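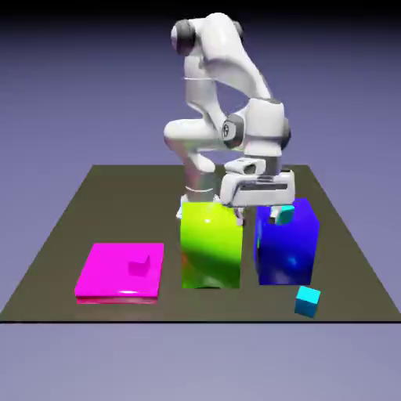
The sorting task in simulation: arm, platform, three big blocks, small cubes.

Open Day at the Naltorby Lab: Frequently Asked Questions

Most of these come from the sign-up form. A few come from the phone, which we answer with mixed success.

When is it and how long should I allow?

One afternoon in August. Doors open at 1 p.m. and the last demonstration starts at 4:30. A demonstration takes 30 minutes, of which the robot moves for perhaps half. The rest is talking. If you have a strong interest in robots and a weak interest in talking, stand near the back.

Do I need a ticket?

Yes, and it's free. We have 400 places for the afternoon. Last year we had 800 requests for the same number of places and learned a great deal about how people feel about waiting lists. Please don't book for a cousin who might come.

What will I see?

The program has two parts. First you watch the simulator on the big screen in the front room, then you walk down the hall and watch an arm do similar work on a bench. The picture at the top of this page is from the simulator. The job is easy to state: pick up small cubes and put them where they've been told to go, without knocking into the big blocks. You can do this yourself at home. So can most toddlers, and they don't need a week of setup.

So the picture isn't a real robot?

Correct. It's computer-rendered, which explains the very clean lavender sky. Our building has a drop ceiling.

Why is the green block so tall?

To get in the way. A robot that can only handle an open table is of limited use to anybody with furniture. With a tall block in the middle and a blue one close beside it, the gripper has to come down from above and mind its elbow. The magenta slab is flat, so it works as a shelf.

Why are the colors so loud?

We have been asked this every year. Bright blocks are easy to tell apart on a screen from the third row. There was a beige version once. It tested well with the one person who made it.

What is Curodow?

Curodow is our planning software. It decides the order of moves and the path the arm takes between them. It's the part of the work we're proudest of and the part that looks like nothing at all, so we've put up a second screen showing its plans as they change. Visitors tend to look at this screen politely for a moment and then go back to the arm.

And Morais?

Morais is the name of the bench setup in the back room. It's the name of the room too, for reasons that made sense when we had one setup. If a staff member tells you Morais is warm today, they could mean either.

Can I drive the robot?

You can drive the simulated one. There are two controllers in the front room and you get a turn of a few minutes. Moving the gripper sideways comes naturally to most people. Lowering it between two blocks does not, and you'll have an audience. The bench arm is for staff only, and asking nicely has been tried.

Does the robot ever drop things?

Regularly. If it drops one while you're watching, we'll stop, put the cube back and start again, and someone will say it worked fine this morning. It may even be true.

Is it suitable for children?

Ages 8 and up for the demonstrations. Younger children are welcome in the front room with an adult. We've found that a four-year-old's questions are very good and that there are a lot of them.

Will it take my job?

If your job is moving small cubes past a tall green box, we should talk. Otherwise, there's a question session after each demonstration where we'll take this one seriously. It deserves more room than a web page.

Can I take pictures?

Yes, no flash in the back room please. The cameras on the bench find it upsetting.

Is there parking?

There's a small lot behind the building and it will be full. The Asitz garage is a short walk away and takes cards. The bus stops at the front door, and you can't miss the building, although the map on your phone may put it in the creek.

Is there food?

Coffee, lemonade and cookies in the lobby until they run out. Nothing past the yellow line, lids or no lids.

Is the building accessible?

Yes. Everything is on the ground floor, and both demonstration rooms have step-free access and seats at the front. If you'd like one held, tell us on the sign-up form.

I booked and now I can't come.

Use the cancel link in your confirmation email. See above regarding the waiting list.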